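Pens again, August

Starting a fresh page because the last entry on this ran into the margins and I can't read my own arrows.

Background for whoever picks this up: we go through too many pens. The bench books need ink that stays put, the sample tags need something that writes on coated card, and the jar by the door is full of things that do neither. The Plirness catalog says its retractables "write first time, every time." I have read that sentence on a lot of boxes. So before we reorder a case for both the Varnley bench and ours, I want to see it on our paper, in our hands, at our temperature.

What's on trial

Plirness clear-barrel, black grip, metal tip. Bought one box, opened it this morning.
Wainwright stick pens, the ones we have now. Control, if you can call it that. Half have been chewed.
Prokberg refills, said to fit "most" barrels. We'll see what most means.

Paper is the ordinary bench book, the coated tag card, and the brown masking tape we put on lids. I left out the glossy labels. Everything fails on those and it only muddies things.

First look

9:40. The clear barrel is the one feature I'd pay for. You can check the refill without taking the pen apart, and you can see whether the spring is seated. On the old opaque ones the first sign of trouble was always the tip sinking when you leaned on it.

The rubber grip I'm less sure of. The grips on the last lot went sticky within a season, and one of them slid up the barrel whenever anybody with gloves on tried to use it. These feel firm today. They would, they're new. Writing that down so I don't read "feels firm" in the winter and think it was a finding.

The tip is shiny metal and comes to a decent cone. I've seen plastic threads strip under a metal cone before, so I unscrewed and rescrewed one 40 times while the kettle boiled. No slipping yet. Not much of a test either, as I was being gentle and the person who breaks it won't be.
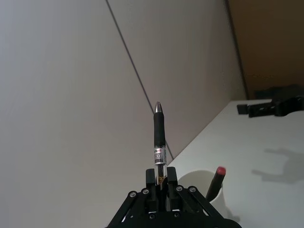 Writing test

Ruled lines on the bench book, freehand, no pressure beyond normal. Plirness skipped at the start of the first line and then ran clean. So much for first time. Ran clean after that on every line I bothered with, and I bothered with a page and a half.

Coated card: beads a little, smears if you touch it straight away. Left for 5 minutes it held up to a thumb. The Wainwright was worse, but it has always been worse, and being better than the Wainwright isn't a reason to buy anything.

Masking tape: both fine. Tape has never been the problem. I only include it because last time somebody asked.

Wall writing, meaning the clipboard hung by the sink. Ballpoints don't like pointing uphill and I expected these to quit. The Plirness went faint after about 6 lines and came back once I'd used it flat on the bench for a bit. The box says nothing on this either way. Anyone who fills in the sink sheet should keep using a pencil.

Refill swap

The Prokberg goes in. It also rattles. The spring sits lower on it than on the original and the point sticks out slightly further when clicked, enough that it felt scratchy on the card. Trimmed a sliver off the back end of one with the side cutters and that made it click properly, but I'm not trimming refills one by one to save pennies. If we buy the Plirness pens we are buying their refills too, and the price comparison on the order sheet is wrong until somebody changes it. I changed it in pencil.

One thing I can't explain: the second pen out of the box wrote noticeably darker than the first. Same refill as far as I can tell. Could be the paper, I'd moved to the back of the book by then. Need to redo it on a single sheet before I believe it.

Where this leaves us

Not ordering a case. One more box at most. The sample is too small, one morning proves very little, and what kills pens here is being dropped point down on concrete, which I haven't tried yet.

To do
Drop test, bench height, point down. Use the chewed Wainwrights first.
Leave a page on the windowsill and check it for fading.
Repeat the dark/light thing, one sheet, both pens.
Water on the tag card, a proper splash, after it has had the whole night.
Empty the jar by the door. Test each one on scrap and bin the dead ones instead of putting them back.

4:15. Went to sign the sheet and the first Plirness skipped again on the opening stroke. Noted.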